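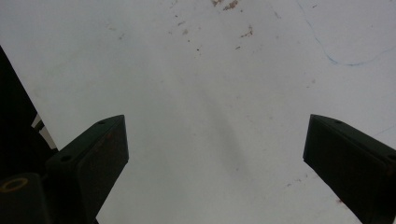 Budget for a second gripper set: buy now or wait?

Hello to everyone. I hope this is the correct section, I was not sure between "Equipment" and "Planning and money".

I work in a small workshop in Pomton. We are preparing a project where people collect demonstrations with a hand-held gripper, and later the same type of fingers will go on a robot arm. At present we have one hand-held unit with the camera on it. My manager asked me to write the equipment budget for the next period, and I must give it to her before the end of June. I have never written one before for this kind of equipment, so please excuse me if some questions are basic.

The amount I can spend is 710 dollars. It is not for the arm, the arm is paid from another budget. It must cover the fingers, the spare parts and everything for the table.

My questions are the following:

1. Should I buy a complete second hand-held unit, or only spare fingers for the one we have? The quote I received from Bindent for a complete second unit is 700 dollars, with delivery included. So it is possible, but then I have almost nothing left.

2. Our fingers are dark blocks with flat square tips, and they have small screw holes. For thin objects they are not very good, in my opinion. Is it worth paying for soft pads, or is it better to order a different finger shape?

3. The work surface. We use a white one. The contrast with the dark fingers is very good, but it has become stained, there are brown marks and small specks on it. Must I plan money for replacing it regularly? My colleague says that the marks are useful because the data will be less "perfect". I do not know if he is serious.

4. Is there something that beginners always forget to put in such a budget?

I have read the older topics about the Fakthorpe kits, but they are mostly about complete cells with safety fence, and this is much too big for us.

Thank you in advance for your patience.

2 answers

First answer (marked as accepted by the person who asked)

Hello, and welcome. I was in a similar situation, with a smaller budget than yours, so I will try to answer in your order. English is not my first language either, please ask if something is not clear.

Question 1. I would not buy the second unit now. The price from Bindent sounds normal to me, but if you spend 700 from 710 you will have a second unit and no screws for it. The important question is how many people will work at the same time. If it is one person, the second unit will stay in the cupboard most of the day. If two people must work in parallel, then you need it, but in this case your budget is too small and you should say this to your manager in writing. She will prefer to hear it before June than after.

What stops the work, in my experience, is usually a small thing. A screw falls on the floor and it is a size which no shop near you keeps. A finger becomes a little loose and one side closes lower than the other. For this reason I would buy 2 spare pairs of fingers, with all screws, and a good driver of the correct size. Please ask the seller if the left and right fingers are sold together. I once ordered "two fingers" and received two left ones, and the return took longer than the original order.

Question 2. Try pads first. They are cheap compared with new fingers, and you can remove them. But decide before the real collection starts, and then do not change! If half of your demonstrations have pads and the other half do not, the fingers look different to the camera and they also hold differently. We made this mistake and had to throw away much work. Also remember that the fingers on the arm must have the same pads, so buy for both, and from the same batch if the seller can do it.

If your objects are really thin (cards, cloth, flat packets), a square tip has difficulty to go under them and a pad will not help so much. Then ask for a quote for narrower tips. Ask for the drawing too, so you can check that the screw holes are at the same distance. "Compatible" in the catalog does not always mean this.

Question 3. Your colleague is partly right. Some marks do not disturb, and a real table is never clean. But you should know which marks are there by decision and which are there by accident. If a stain is always in the place where the object starts, the system can learn the stain instead of the object. So I would plan for a few replacement sheets, matte and not glossy, and I would write on the back of every sheet the month when it was put on the table. Keep the old sheet also, it is useful for testing later. Before you replace, try a damp cloth. Perhaps you save this line completely.

Loose fibers and small crumbs I would clean at the start of every shift, this costs nothing.

Question 4. Things I forgot in my first budget:

- storage for the recordings, this was the biggest surprise
- a spare cable for the camera
- a case or a shelf for the unit, so it does not lie on its fingers at night
- lamps. Daylight changes from morning to 4 p.m. and you will see it in the recordings
- import tax, if the spare parts come from another country
- one reserve line. Some managers do not like the word "reserve", so write "consumables"

I would make the table with three columns: what you need before the start, what you need during, and what you would like to have. If your manager must cut something, she can cut the third column and you do not need to discuss everything again.

Good luck with the document. It would be interesting to read what you decided.

Comment from the person who asked:

Thank you very much, this is more than I hoped for. I did not think of the pads for the arm at all, I had counted them only for the hand-held unit. I will ask Bindent for the drawing. Only one person will work with the unit at first, so I think the second unit goes into the third column.

Second answer

Look at Trevor, it is a planning sheet for small automation projects, you fill in the equipment and it adds everything. I used it last year for a conveyor. It has no line for grippers but you can rename one. About the table I can not say, we have steel.

Was this page helpful? We use cookies to remember your language and to keep you signed in. By continuing you accept our cookie policy.

Contact | Copyright, the site and its contributors | Back to top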